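To: building-users list
From: Roswitha Kramer, Facilities Office, Merkthorpe Centre
Subject: Re: Drinking water and tables in the display hall

Dear colleagues,

Thank you for the replies received so far. The question below was raised by the Verbeke office, and the answer applies to all groups using the hall in June.

> Are participants permitted to keep bottled water at the white
> tables during sessions, or must it remain at the entrance?
> Our group was given different answers in the morning and in
> the afternoon. We would also like to know who orders the
> bottles.

Bottled water is permitted at the tables, provided that the bottle has a screw cap and is closed when not in use. Open cups are not permitted near laptops. The Facilities Office orders the water centrally. The last delivery was 1,000 bottles, of which 58 were set aside for the Bristura meeting, leaving 944 for general use after two were found damaged.

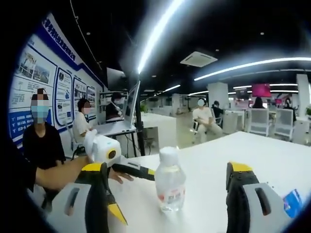
1. Tables
Please keep bottles upright and away from the table edge. Cards, packets and other small items should be collected at the end of each session. Items left overnight will be taken to the front desk.

2. Display boards
Chairs and tables may not be pushed against the boards. Groups wishing to change the content of a panel should write to this office first.

3. Empty bottles
Empty bottles are to be placed in the recycling bins in the corridor with the caps on. The bins are emptied at 5 p.m.

Requests for additional water should reach me before the end of May.

Sincerely,
Roswitha Kramer
Facilities Office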